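4.2 Garment handling in the shared workshop

The arms were put together over a winter in the Relthorpe workshop, on a bench we share with two bicycle restorers and a kiln. Most of the printed parts were replaced at least once. The wrist bracket, which we had described in our own notes as final, went through 11 versions, and the Vallero gearbox was fitted the wrong way round until February.

Folding was chosen as the test task on the grounds that it is cheap and that everybody owns laundry. We had not considered how little a cotton towel prepares one for sportswear. Slippery cloth slides away from the fingertips at the moment of closing, and thick lettering on the back of a shirt resists a crease with some dignity. 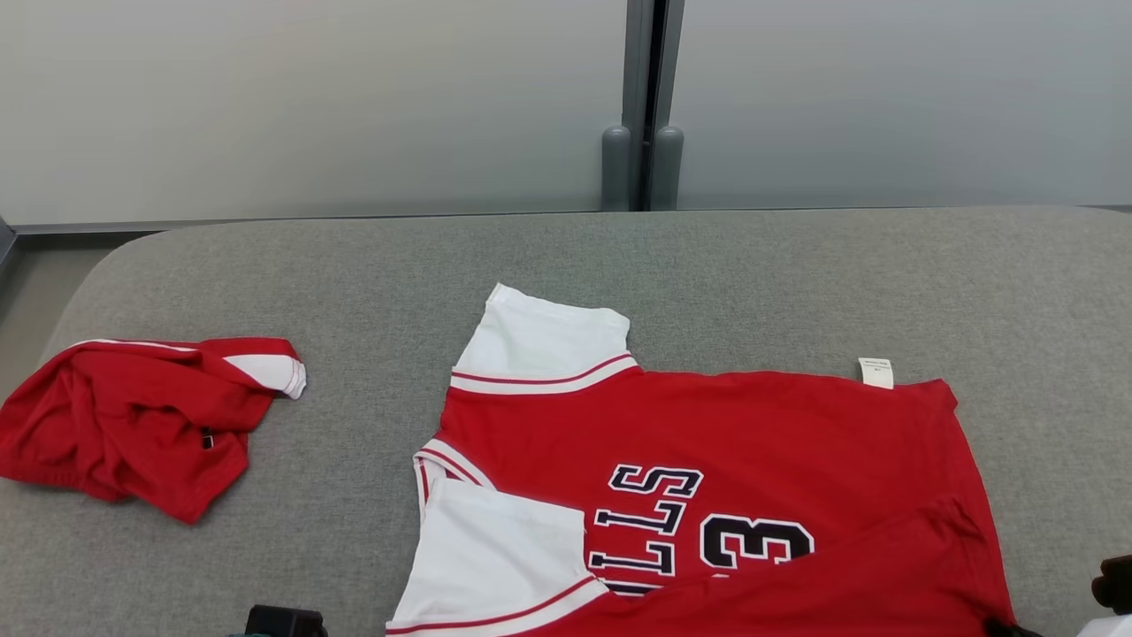 Figure 6. Basketball-style jersey on the upholstered surface, lower part folded over the print.

The controller treats every garment as a flat outline with a small number of grasp points. Sleeves are handled first where they can be found. Where they cannot, the arm waits 2 seconds and looks again, a strategy suggested by Luzius Mösli and borrowed, he admits, from his own mornings.

We logged 693 grasp attempts with the Illent fingertips before the rubber wore smooth. A closing of the fingers counted as a grasp if any cloth left the surface, a generous rule that we adopted after trying a stricter one. Misses clustered near hems and seams, where the depth estimate is poor and the operator's language was worse. The spare fingertips, cut from a Parsons door seal, are softer and grip better on smooth fabric, though they leave crumbs. Their wear is treated separately in Section 4.3.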